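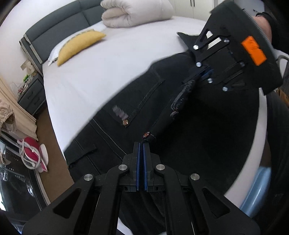 Page last changed: July, revision 43

Section 6. Folding and storing large denim items

6.1 Scope

This section covers denim garments that are too large or too heavy to fold in the hands: long jackets, overalls, wide-leg jeans and denim coats. The bed is used as the folding surface. For shirts, knitwear and other light items, see Section 5. For the assembly of the Flokley drawer unit, see Section 2.

6.2 Before you start

Check that the garment is fully dry at the waistband, the pocket bags and the seams. These dry last. Denim put away damp will smell within days and may mark the drawer liner.

Black and dark blue denim can release dye. On white or pale bedding, lay a cotton sheet first if the garment has been washed fewer than three times.

CAUTION: Do not fold new black denim directly on white bedding if either is damp. Dye transfer may be permanent.

6.3 Spreading the garment

1. Make the bed and pull the top cover flat. Folds in the bedding will show as ridges in the cloth.
2. Empty all pockets. Close zippers and leave buttons open.
3. Lay the garment face down, with its longest side running across the bed.
4. Take hold of the edge at two points, one near each end of the side to be straightened. Grip the hem or a seam where possible. A single layer of cloth will pull out of shape.
5. Draw the two points apart until the cloth between them is under light tension. The pull may run diagonally at this stage – this is normal for large pieces and takes out most of the creases.
6. Lower the cloth, release both points and smooth from the center outward.
7. Repeat steps 4 to 6 on the opposite side.

NOTE: Stop pulling when the creases lie down. Stretch denim (marked with elastane on the care label) needs less tension than rigid denim and should not be held stretched.

6.4 Folding

1. Fold sleeves or straps, if any, flat onto the back of the garment.
2. Bring one long side in to the center line, then the other. Trousers are folded once, leg on leg.
3. Check the width. The Flokley drawer accepts a folded width of 43 cm. The Ruseck shelf box accepts 27 cm.
4. Fold from the hem upward in thirds. For the Ruseck box, fold in quarters.
5. Press down with both palms for a few seconds to push out air. Do not kneel on the stack.

If the folded piece springs open, unfold it as far as step 2 and start again with the thick seams offset. Stacked seams are the usual cause.

6.5 Placing in storage

Put the heaviest piece at the bottom. In the Flokley drawer, stand pieces on edge with the last fold facing up. In the Ruseck box, lay them flat, no more than four high.

The Jia divider may be fitted between denim and light-colored items. Slide it down until both tabs click. It is supplied with the Cukora bedroom set and can be ordered separately as part 700.

NOTE: Part 200, the older divider, has no tabs and does not fit drawers with the raised front rail.

6.6 Care of stored items

Refold pieces that have not been worn for a season, moving each fold line slightly. Black denim shows fading along a fixed fold sooner than other colors. Keep the drawer closed in rooms with direct sun.

For stains on the drawer liner, see Section 9.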